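Join the Lockout Bench at Nallo: we are hiring people to work alongside our two-armed sorter

Full time and part time, day shift, start in February if you can

Nallo looks after safety padlocks, keys and tags for plants that have to shut machines down before anyone works on them. The locks come back to us in crates, all mixed together, and somebody has to match every lock to its key, check it, and send it home again. For years that somebody was a row of us on stools, and I was one of them, so I can tell you it was good company and very hard on the thumbs.

Last year we brought in a two-armed robot from Virkuvex, which we call Sebastian (the name came off a mug and it stuck). Sebastian does the picking up, the turning over and the first sort. We see 3000 locks go through in a busy week, and the plain lifting and laying out is no longer done by hand on the main line. No jobs went when Sebastian came, but the jobs did change quite a bit, and we would like you to know how before you apply.

What you would be doing

You would start each shift by laying out practice pieces for Sebastian, locks and keys mostly, with a few odd things thrown in so that it learns to leave them alone. You would watch it work, stop it when it gets muddled, and write down what muddled it in plain words. After lunch you would sit at the checking bench, where every lock is still tried with its own key by a person before it goes in the box. We run 200 practice picks a day, and yes, some of them are dull! Others are fascinating, and you will find yourself talking to it.

You would also help look after Plimitz, our stock program, which is fussy but can be learned in a week by anyone who can use a phone.

What we are looking for

Patience, decent eyesight (glasses are fine) and the habit of saying so when something looks wrong. You do not need to have worked with robots. Of the nine people on the bench now, 5 came from shops, kitchens or care work. You will need to be all right with some kneeling, as a good part of the practice is done at floor level, though we have mats and a low stool and we swap around.

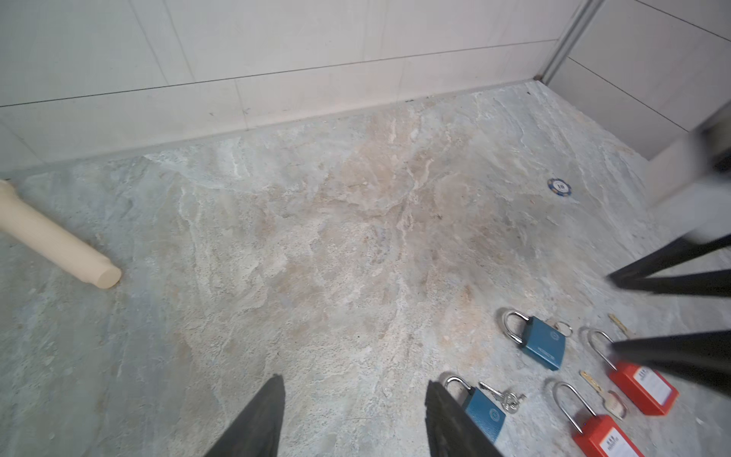 One of the current team asked us to pass on that the first month felt strange, that going from doing the work to minding it left them more tired in the head and far less sore in the hands, and that they would not go back, though they do miss the chatter of the old row of stools. We miss it too, and we have moved the breaks so that everyone stops together again.

How to apply

Write us a page about yourself, or record a few minutes of talking if writing is not your thing, and send it through the contact form with "Lockout bench" at the top. Visits are on Tuesday afternoons, and you are welcome to come and try the work for an hour before you decide. Training is paid from the first day.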